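Isel Language Method

By Ferdinand Holzer
Last updated in January

Search articles Search

The Isel method is a way of teaching a second language through long, shared conversation in small groups. It takes its name from the village of Isel, where a summer school for adult learners first put it to work, and it is now taught in evening classes, high schools, and study abroad programs. Few classroom methods ask so much talking of beginners, and few reward it so richly!

Origins

The method grew out of the summer school's trouble with mixed classes. Students arrived with very different levels, and the printed course book suited almost none of them. The teachers put the book away and built each morning on a single topic, such as a train trip or a family argument, which the group kept going for as long as it could. Their notes were later gathered in the Nägeli Notebook, a wonderful and very readable record of what learners said, where they got stuck, and how the others helped them out.

The Lornberg school took up the method next and gave it its present shape, with a fixed session length of 100 minutes and a group limit of 20 learners.

A typical session

The first 30 minutes are spent listening. The teacher tells a story in the new language, with gestures and plenty of repetition, while the learners answer in any language they like. After that the group retells the story together. One person starts, another picks up the thread, and mistakes are left alone unless they block the meaning.

Things on the table are a favorite source of words in beginner groups — their colors, their shapes, where each one stands.
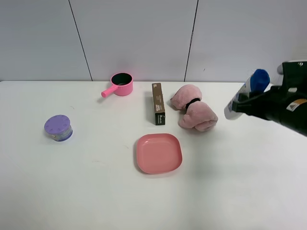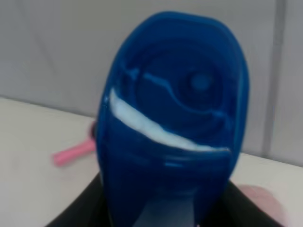
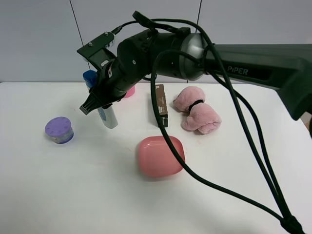
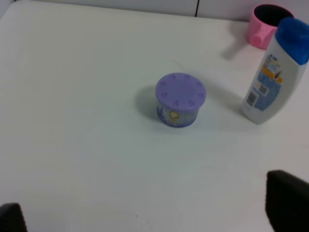 The last part of the session is given to writing. Each learner puts down a short version of the story, reads it to a partner, and keeps it in a personal folder. These folders are a treasure for researchers. The Getano collection, the largest of its kind, holds 2,577 learner texts, many with the teacher's comments in the margin, and it shows beautifully how a writer moves from single words to full, lively paragraphs.

Reception

Teachers often praise the method for the confidence it builds in speaking. Critics point out that grammar gets little direct attention, and that shy learners can stay quiet for weeks. Lornberg answered the second point by adding pair work before the group retelling, a change that most later courses have kept.

See also: storytelling in the classroom, learner diaries, study abroad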